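Wrist cameras, week three

I've been putting off writing this one up because the results were less tidy than I wanted. The short version is that I'm keeping the parallel grippers from Flarkon, and I'm still undecided about the cameras.

For anyone who hasn't read the earlier posts, I'm comparing two sets of fingers and two wrist cameras on shop tasks. The job is always the same kind of thing. There's a pegboard with tools hung on hooks and a basket on the counter, and the arm has to move items between the two. I picked hooks on purpose. Bin picking is forgiving, and you can be a long way off and still come up with something. With a hook you have to get a hole over the end of a thin piece of wire, and if you're 9 mm out you just push the tool into the board.

The first set of fingers was the Bronura pair, which are longer and have a soft ribbed skin. They hold well. They also hide the thing you're holding, and on a paint roller handle I couldn't see the hole at all once they'd closed. The Flarkon pads are flat and shorter, and I could see past them most of the time. They slip more on round handles. I put up with that.

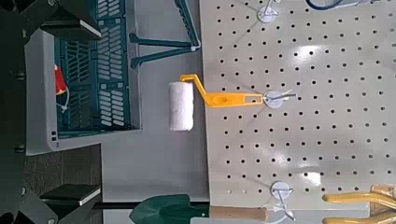
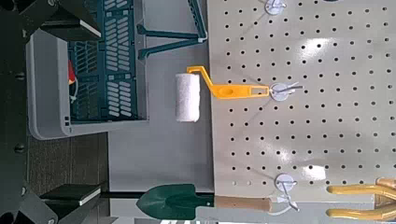 The two above are wrist views with the gripper open, and the next one is from the head camera.
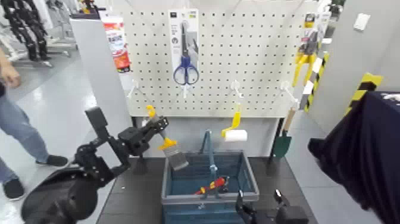
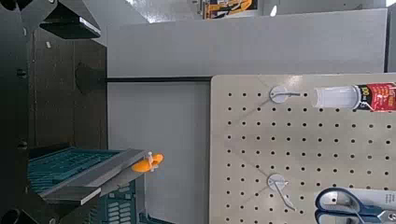

The camera question is harder. I started with the wide lens because everyone told me to, and it does give you a lot of board. The trouble is glare. A glossy pegboard under shop lighting throws back big white patches, and the wide lens nearly always has one in it somewhere. I turned the exposure down and then lost the detail in the dark corners. The narrow lens copes better with the light but you have to know where you're going before you get there.

I also spent most of one afternoon on mounting angle. At 20 degrees off the wrist axis the fingers sit at the side of the picture and leave the middle clear. At 22 they were fine too, but the cable rubbed on the second joint and I had to tape it. I've gone back to 20. One thing I should have done from the start is fix the camera so it's the right way up. Mine is turned on its side, the software doesn't care, and I get a stiff neck reviewing it.

The head camera is better than I gave it credit for. I'd planned to drop it and save the bandwidth. In practice I used it to choose which hook to go for, and then switched to the wrist for the last bit. With the wrist view alone I kept losing track of where the basket was after turning towards the board.

Worst items so far: scissors still on their card, which swing, and anything small that sits down in the bottom of the basket. Best item is the paintbrush. I have no idea why I thought it would be difficult.

The controller is the same one as last time, the little Chin box, with the closing force turned down a bit. It dropped out twice. Both times I restarted it and carried on, so I can't tell you what the fault was. There are now just over 2,000 grasps logged between the two sets of fingers, and I haven't sorted the failures by type yet. I'll do that before September, when I want to try the same board with the lights changed.

If you've used the narrow lens at Drultomstead or anywhere else with overhead strips, I'd like to know what exposure you settled on. The comments are open.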